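Gullano tabletop set: README and house rules

Read this before you train on it or quote a success rate from it. The set has 4,000 episodes of two-arm tabletop pick and place, recorded at the Brirkano site with the Veloso control stack. A further 177 episodes were pulled and sit in the rejected folder. They are worth opening, as they show what the operators found hard.

What "compliant" means in these files

Each episode carries a compliance flag. It says the operator ticked 19 items on a start-of-shift checklist. It does not say the cell was safe, and we'd ask you to stop citing it that way. A checklist completed at 7 a.m. tells you little about a session at 4 p.m. We kept the field for people whose paperwork asks for it.

Rules we hold to

1. Hands stay off the table while either arm is enabled. Resets are done with both arms disabled, even when that doubles the reset time.
2. Bottles stay capped. Any leak ends the session.
3. Glass is allowed. Chipped glass is not.
4. Cables are checked at the wrist and at the connector before each session.
5. A failed grasp is kept and labeled as failed. Deleting it is grounds for rejecting the whole batch.
6. Speed limits are set in the controller. A limit that lives in a slide deck does not count.

Rule 5 gets broken most. Drirkance, our first labeling contractor, returned a batch with no failures in it at all, and we relabeled every episode.

Known problems

Motion blur is common on the gripper that is moving. We did not filter it out. Contact labels on blurred frames are guesses, whatever the confidence column says.

Object variety is thinner than the category list suggests. Pens and markers are counted separately, and so is nearly everything else on a desk.

Only 10 percent of episodes were checked by a second labeler. Agreement figures come from that part alone.

Use

Research only. Don't use this set as evidence that a robot may work near people. It contains no data on that question.

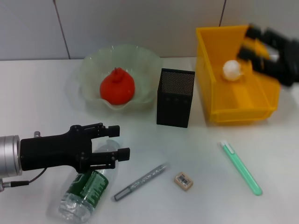
Sample frame: two grippers, with bottle, pens, bowl and yellow bin.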